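Ustum Tabletop Stamping Collection
Data card and README

Summary

The Ustum Tabletop Stamping Collection documents the use of small self-inking toy stamps, ink pads and paper at a table. It was assembled by the Zelum office in Flostineck as part of a wider survey of paper crafts practiced at home and in after-school rooms. The collection is intended for people who study craft activities, prepare activity guides, or need ordinary pictures of hands at work with small items.

The release holds 771 stamping sessions and 4000 still pictures. Each session has a short written record giving the materials laid out, the order of the steps, and the condition of the paper at the end.

Version note: this card was last revised on Tuesday, November 4, 2025. The previous release, issued in January, did not include the sessions with separate ink pads.

Subject matter

A session begins when the materials have been set out and ends when the stamps have been capped and put away. The activity is simple, but it varies a good deal from one person to another. Some people stamp a whole row with one design before reaching for the next. Others change stamps after every mark. Written records preserve these differences and do not rank them.

Self-inking toy stamps carry their own ink, which runs low with use. Many participants in the Flostineck sessions therefore kept an ink pad within reach and pressed the stamp face onto it when a print came out faint. The use of a pad with a self-inking stamp is recorded under the step name "re-ink." A stamp pressed on the pad in a color other than its own is recorded under "re-ink, mixed," as the print may show both colors for several impressions afterward.

Picture labels use the words "stamp," "cap," "pad," "lid" and "paper." A cap is the removable cover of a stamp. A lid is the hinged cover of an ink pad case. The two words are not interchangeable, and records that confused them in the January release have been corrected.
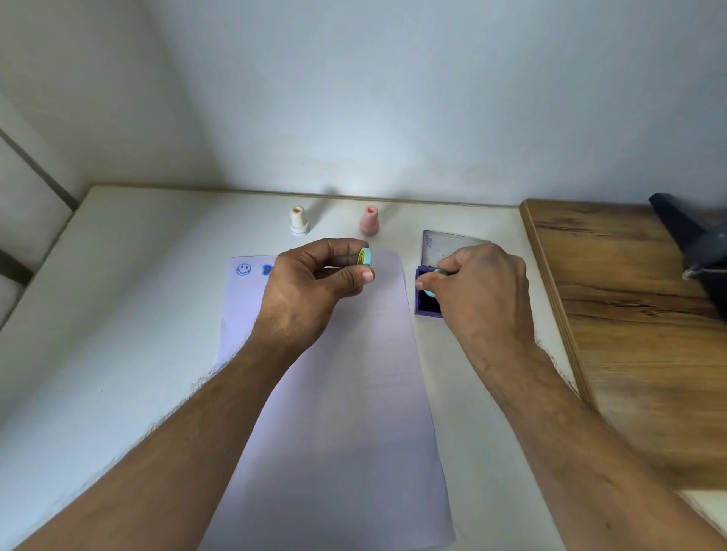 Why does the step list treat holding the cap as separate from setting it down?

Participants differ in what they do with a cap once it is off. Some keep it in the free hand for the whole print, and some place it on the table and pick it up later. Keeping the two apart lets a reader find sessions of either kind, and it also helps in locating sessions in which a cap ended up on the wrong stamp.

Step names

The following step names appear in the written records:

set out
uncap
hold cap
set down cap
open pad
re-ink
re-ink, mixed
print
shift paper
turn paper
wipe
cap
close pad
put away

"Shift paper" applies when the sheet is moved without being rotated. "Turn paper" applies to any rotation, however slight. "Wipe" covers the cleaning of a stamp face, a pad case or the table. When two steps overlap, such as holding a cap while re-inking, both are entered with the same start point.

Materials

Participants used stamps of their own or a set supplied by Zelum. Paper was supplied in all sessions: plain sheets without lines, cut to several lengths. Long sheets were preferred for rows and borders, and short ones for single designs and cards. Ink colors were left to the participant. Only washable inks were accepted.

Pad cases with hinged lids were asked for, so that the pad could be opened and closed with one hand. A small number of sessions used pads with lift-off lids. These are marked "Ryu" in the materials field, after the name of the supply list on which they first appeared. The mark has no other meaning.

Selection and review

Sessions were kept if the paper and at least one stamp could be followed through most of the activity. A total of 103 sessions were set aside at review and are not part of the release. The usual grounds were incomplete written records or paper that had been replaced partway through without a note.

A second reader checked the step names for 92 of the released sessions. Disagreements were most common between "shift paper" and "turn paper." Those entries were settled by the stricter reading given above.

Known limitations

Shadows from arms and hands change the look of paper color. Labels for paper color should be taken as approximate, particularly for pale tints.

Stamp designs are often hidden by the hand or seen at a steep angle. The design field is left blank when the artwork could not be read with confidence, and users should not fill it in by guessing from the printed mark alone, as several stamps in the supplied set have similar outlines.

Smudges on lids and cases are not labeled.

Permitted use

The collection may be used for research, teaching and the preparation of craft materials. It may not be used to identify participants or to draw conclusions about their health or age from the appearance of their hands. Requests for removal of a session are handled by the Zelum office and take effect with the next release.

Citation

Please cite as: Zelum, Ustum Tabletop Stamping Collection, Flostineck. Corrections to step names or materials fields should state the session number and the step concerned.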